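Tue 11 August — Gridthorpe, bench 2

Continued collecting for the handover task (ring passed from the left gripper to the right). The target for this week is 70 good episodes. At lunch we had 18 that I would keep. I threw away two more where I moved the leader arms too fast and the recording is full of small jerks.

The start position is now changed after every episode, as we agreed with Cekuvville in June. Before this I was placing the ring too carefully, always in the same spot, and the Lloyd policy learned the spot and did not look for the ring. I also try to vary the tilt, but my hand has its habits.

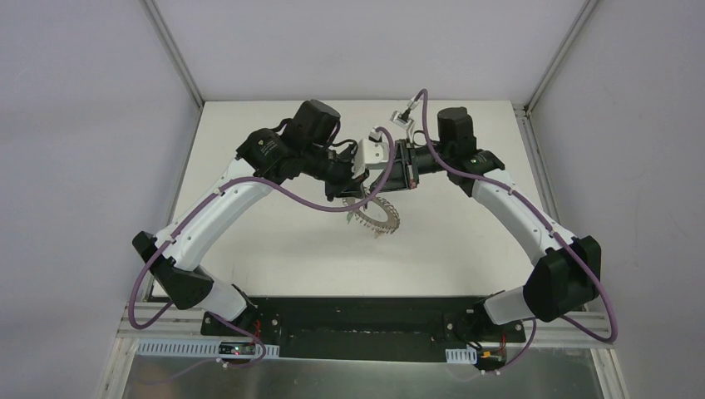 *Both grippers on the toothed ring, near the middle of the table.*

The ring is pale and lets light through, so on the white table its edge has weak contrast. I looked at the overhead video at training resolution and the teeth are almost lost. Must ask Gramer for the same part in a dark colour — or we put a grey mat under it, but then the old episodes do not match.

To do:

- write the episode labels before going home, not next morning
- check the time offset between left and right joint logs
- repeat the slow handovers, they are too few in the set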